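Handout 6: Checking your margins before you check your spelling

Okay, so, this is the written version of what I rambled through in class, minus the part where the projector died. If you were there, use it as a memory jogger. If you weren't, read it with your spreadsheet open, or you'll nod along and forget the lot by lunch.

We're still on small business pricing, and this time I want to get into fixed costs, which we skated over in Handout 5. A fixed cost is money that leaves your account whether you sell anything or not. Rent, insurance, the phone bill, the website. A variable cost only shows up when you make or sell something. Flour is variable. The oven lease is fixed. The baker's wages are where people start arguing, and we'll come back to that.

The candle shop again

Remember Minda, the candle shop in Clurketby we made up numbers for on the whiteboard? Same shop, new month. It's November, it's dark at 4:30, everybody wants candles. Fixed costs for the month are $3,000. Each candle sells for $28 and costs $13 in wax, wick, jar and label. So every candle sold leaves $15 behind, and that $15 is what we call the contribution. Please write that word down somewhere, you'll need it for the rest of the course!

Break-even is fixed costs divided by contribution. 3,000 divided by 15 is 200 candles. At candle number 200 the shop has made precisely nothing, and from 201 on it makes $15 a go.

A few of you divided by 28. I know why (it's the number on the price tag, it's sitting right there) but it would mean the wax was free.

What happens when you cut the price

Say the owner gets nervous and drops the price to $25. Doesn't sound like much. The contribution goes from $15 to $12, and 3,000 divided by 12 is 250. So a three dollar discount means 50 more candles just to get back to zero. I find this shocking every time I work it out, and I've been working it out for years.

Try it in the other direction at home. Raise the price by $5, leave the costs alone, and see what break-even does. Then ask yourself how many customers you could lose before you'd be worse off.

Back to the wages

Villads Bech, who taught this course before me and left a very grumpy folder of notes, put all wages under fixed costs and wouldn't hear otherwise. I'm softer on it. If you pay someone a salary, it's fixed for our purposes. If you pay someone per candle poured, it's variable. If you pay by the hour and send people home when it's quiet, it's a bit of both, and you have to pick a treatment and stick with it for the whole exercise. I won't mark you down for the choice. I will mark you down for switching halfway.

Step costs

These are the sneaky ones. Your worktable is big enough until one day it isn't, and then you need a second table, and probably a second person at it, and maybe a bigger room. The cost sits flat for ages and jumps. Minda can handle 525 candles a month in its current room. One more than that and the owner has to rent the unit next door.

So when you plan for growth, don't draw your fixed costs as one long flat line across the page. Draw stairs. Mark where each stair is and what sets it off.

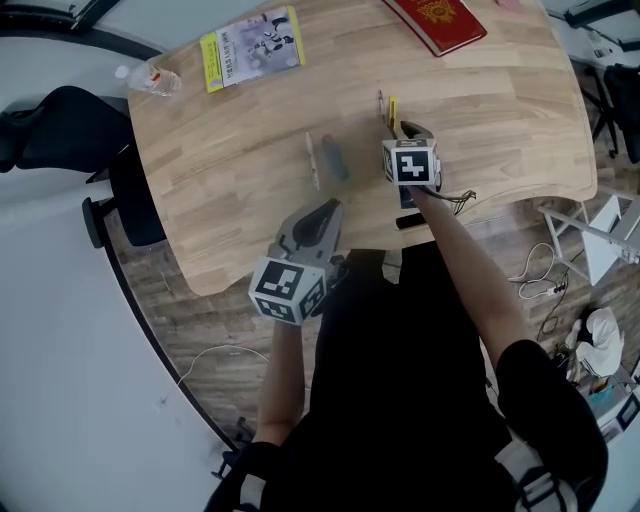
Page last changed: November, by the course office

For the Tultier exercise (on the back of Handout 5, the coffee cart one) a couple of hints. The cart license is paid once a year, so divide it by 12 before you do anything else. The paper cups are variable even though they're bought in giant boxes. And the owner's own pay isn't in the figures at all, which I did on purpose – decide whether it ought to be, and tell me in a sentence or two.

If you want extra practice, Xiao is the bike repair shop in the second packet. It has 78 repairs in the month and two kinds of job at different prices, so you'll need an average contribution. Weight it by how many of each job they did. Don't just add the two and halve it, please.

Bring to the next class: your candle table with both prices filled in, your stairs drawing (pencil is fine), and the cart exercise as far as you got. Half-finished is okay. A calculator too, phones run out of battery at the worst times.

Reading is the chapter on contribution, up to the bit about taxes. Skip the taxes for now.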